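# Build the second gripper before you perfect the first

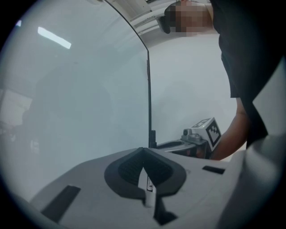 Should a home builder bother making two grippers when one already works? I think so, and the sooner the better, as most of what you'll learn about your own design only shows up when you have to make it again.

I came to this view slowly. My first gripper took 37 evenings in the shared workshop at Asthorpe, and by the end I loved it so much that I couldn't see what was wrong with it. I knew which screw to leave a quarter turn slack. I knew how to press on the finger pad so it sat flat. None of that was written down anywhere, and all of it came back to bite me when I printed a second set of parts and the jaws wouldn't meet!

So now I push everyone at our bench toward pairs. You get to hold one and compare it with the other, swap pads between them, and find out fast whether a fault lives in the part or in the way you put it together. Two also opens up the fun jobs – passing an object across, steadying a box while the other side lifts the lid – and those are the jobs people at home want help with.

The usual complaint is money. Fair enough, but printed plastic is cheap next to motors, and the second body can wait for its motor. Our Zudum build notes list 214 parts for a pair, and over 200 of them are screws, washers and printed bits. The four expensive ones can be bought last.

Markers are where I'd spend my patience. A cube of printed black-and-white patterns costs next to nothing, and it gives a camera something to track, but only if the squares are crisp and the faces are glued on straight. I rushed mine in October and had to redo the lot.

The Ruawai group does it the other way around, polishing a single hand for months, and their hand is gorgeous. I'd still rather have two rough ones on the bench and a pencil list of everything that doesn't match.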